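Thread: moving all my passwords out of a notebook and into one place

Ebuka Ogunleye

Print this thread | E-mail this thread

1/ I kept my logins in a paper notebook for 11 years. In February I left it on a bus. I got it back two days later, but two days was long enough to decide I was done with paper.

2/ A few people asked what I switched to and how it went, so I'm putting it in one thread. I have no deal with anybody. I paid for the software myself.

3/ First I looked at the gadgets. There are still little electronic organizers sold for this, with a tiny screen and tiny keys. I tried one from Ason. It worked. It also took me most of an evening to enter five bank and card records, and then I had to find somewhere to keep the thing.

4/ So I went with a password manager on the computer instead. I tested Treltis and Brendomum. Both encrypt the file on your own machine before anything goes to their servers. Both have a free version that stops being useful pretty fast.

5/ Treltis has the better phone app. Brendomum has the better import. I had no file to import, just a notebook with coffee on it, so that made no difference to me and I chose Treltis.

6/ The master password is the part to take your time on. I used five unrelated words with spaces between them. Typed it over and over on the first night until my hands knew it. I got it wrong the next morning anyway — I had swapped words three and four.

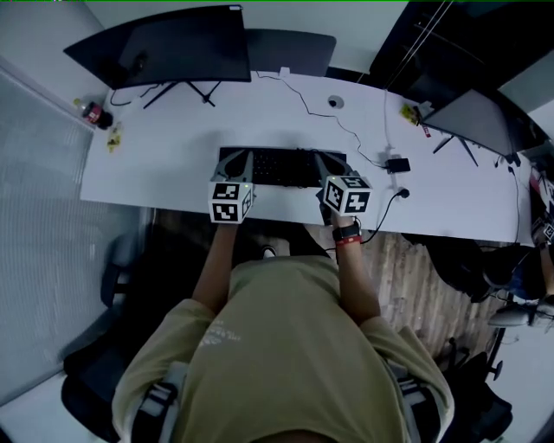 Ngozi Mohammed replied that five words is fine as long as you let the program pick them. People choose their street, their dog and their team, she wrote, and then they think it's random.

7/ She's right, and I changed mine after she wrote that. The program has a word generator under Tools. Ask it for a few sets and take one you can spell.

8/ Next, entering the accounts. I did not go through the notebook from page one. I did e-mail first, then the bank, then the phone company, then anything with a card stored in it. The rest I added as I happened to log in to each site.

9/ That last part took weeks. Some of those accounts I hadn't touched in years. One was for a photo printing shop that no longer exists. I crossed those out and moved on.

10/ Change the password when you add the account. If you only copy the old one over, you have a very secure file full of weak passwords. I had the same one on nine sites, with a different number at the end.

11/ Watch out for sites that cut off long passwords without saying so. My water company took a 24-character password, said thanks, and then wouldn't let me in with it. They had saved the first 16. I found that out from their support line after half an hour on hold.

12/ Autofill. I leave it on for most things and off for the bank. With the bank I open the vault, copy, paste, and the clipboard clears after 30 seconds. You can change that time in Settings. It also won't fill on a look-alike address, so if it refuses on a page you think you know, check the address before you type anything by hand.

13/ ATM PINs. I put them in as secure notes, not as logins. The label says which card, but I don't put the full card number in the same note. It's a habit from the notebook and I'm keeping it.

14/ Shared computers: don't install the browser extension on one. I use the web vault in a private window, then log out, then close the window. Set the lock timer to one minute. The default is 15, and a lot of people can walk past a desk in 15 minutes.

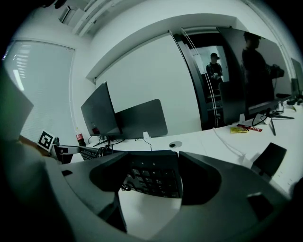

Desk with keyboard and monitor.

15/ Backups. Treltis can export an encrypted copy. I put one on a USB stick in the fireproof box and one on a stick at my sister's place. I update both when I remember to, so every couple of months.

16/ The recovery code is a separate thing. It gets you back in if you forget the master password, and they show it to you once. Print it. Don't save it inside the vault it's supposed to open.

17/ The notebook went through the shredder at work, cover and all. That's the setup. Questions below, I'll answer when I can.

Comments

Lesia Stasiv
Does the export open in other programs, or are you stuck with Treltis forever?

Ebuka Ogunleye
The encrypted one only opens in Treltis. There's a plain text export too, but delete it as soon as you've moved.

Ifeanyi Adeleke
Same water company. Same 16 characters. Thank you, I thought I was typing it wrong.

Bello Ezeani
I still use paper — it stays in a drawer and it has never been on a bus.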